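Sorting and Folding Clothing in Small Bedrooms: A Study of Household Method

Student Project Report
Department of Home and Consumer Studies, Flaltham College
Submitted by Nhàn Triệu
2024-02-22

Summary

This report examines how laundered clothing is sorted, folded and put away in small bedrooms where the bed is the only surface large enough to work on. Two methods were compared in four student households. In the first, called the single-pile method, all clothing was placed on the bed at once and folded in whatever order it came to hand. In the second, called the spread method, garments were laid out flat across the bed and grouped before any folding began. The spread method took longer to set up but shorter overall in three of the four households. The report also considers the problem of dark clothing, which participants found harder to sort than any other group of garments.

1. Background

The student residences at Vomwood were built with narrow single rooms. Each is furnished with a bed, a desk and a closet with one shelf. The laundry room is shared and has no folding table, and residents therefore carry their clothing back to their rooms and deal with it there. In a short survey conducted before the project began, 100 residents were asked where they folded their clothes. The most common answer was the bed, followed by the desk chair and the floor. A considerable number stated that they did not fold at all and took clothing directly from the laundry bag during the week.

Earlier coursework on household storage in this department has dealt mainly with closets and drawers. The step between the dryer and the drawer has received less attention. It is at this step that clothing is most often left unfinished, and a bed covered with clothing must be cleared before it can be slept in. Several survey respondents reported moving the same pile from bed to chair at night and from chair to bed in the morning for most of a week.

2. Objectives

The project had the following objectives:

To compare the time required by the single-pile method and the spread method.
To record which types of garment caused delay or error.
To prepare a short set of written directions suitable for posting in the laundry room.

3. Materials and Method

Each household supplied its own clothing. A load was limited to 40 garments so that results could be compared. Socks and underwear were excluded from the count and were handled after the timed portion had ended. Garments were carried in a Tasora folding bag, the same model in every household, and emptied onto a made bed.

Participants were asked to straighten the bedding before starting. This instruction was added after the first trial, in which two shirts were lost in a rumpled blanket and found only when the bed was made the following day.

For the spread method, the participant laid long items such as pants and coats nearest the head of the bed, with tops and sweaters across the middle. Small items were kept near the foot. Items were not to be stacked during this stage, although overlapping was permitted where the bed was too narrow. Folding began only when the bag was empty.

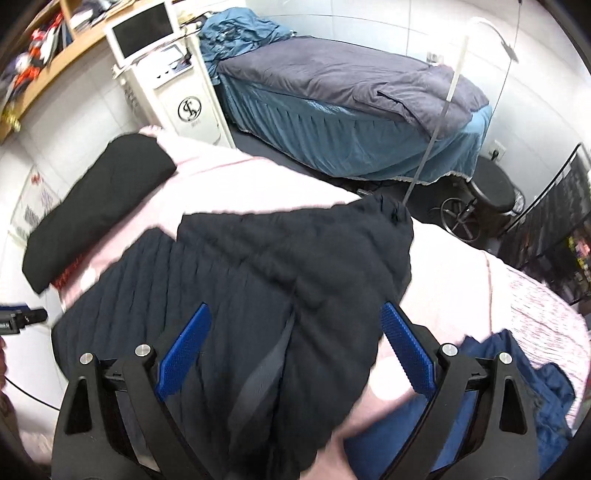 Timing started when the first garment left the bag and stopped when the last folded garment was placed on the shelf. Each participant completed both methods on separate days, using loads of similar makeup. The order of the methods was reversed for half of the participants in order to limit the effect of practice.

4. Results

In three households the spread method was completed in less total time than the single-pile method. The saving came almost entirely from the folding stage. Participants using a single pile frequently stopped to pull a garment free, turned it right side out, and set it aside to look for a similar item. Under the spread method, garments were turned right side out as they were laid down, and folding proceeded without interruption.

In the fourth household the single-pile method was faster. The participant in that household owned mostly T-shirts of one size and folded them identically, so grouping brought no benefit.

4.1 Dark clothing

All participants reported difficulty with black, charcoal and navy garments. When such items lay over one another, their edges could not be readily distinguished, and participants mistook sleeves for pant legs on several occasions. Quilted and ribbed fabrics were more easily recognized by touch than by sight. Sorting was more accurate on light bedding, where the outline of each garment stood out, than on dark bedding. One household had only a dark gray blanket and laid a white sheet over it for the second trial. The participant described the change as helpful and has kept the sheet for this purpose.

4.2 Bulky items

Jackets and padded vests occupied a large share of the bed. When placed first, they left little room for other clothing. When placed last, they covered items already grouped. The most workable arrangement was to hang bulky items directly from the bag, before any other garment was laid out.

5. Discussion

The results suggest that the spread method is suited to mixed loads and offers little to residents whose clothing is uniform. The sample was small and all participants knew they were being timed. It is likely that they worked faster than they would on an ordinary evening. The project did not measure how long the folded clothing remained in order, and a follow-up visit later in February could not be arranged before the submission deadline.

Lighting was not controlled. Participants who worked beside a window reported fewer mistakes with dark garments, but the number of trials does not permit a firm conclusion.

6. Directions for Posting

The following text was submitted to the residence office for display in the Begum Hall laundry room:

Make the bed first.
Hang coats and padded jackets straight from the bag.
Lay everything else flat, right side out, long items toward the pillow.
Separate black from navy near a window or under the desk lamp.
Fold one group at a time and put it on the shelf before starting the next.

7. Further Work

A second study could compare the bed with a fold-down table mounted in the laundry room. The residence office has indicated that a wall beside the dryers is available for a trial, subject to approval of the fixings.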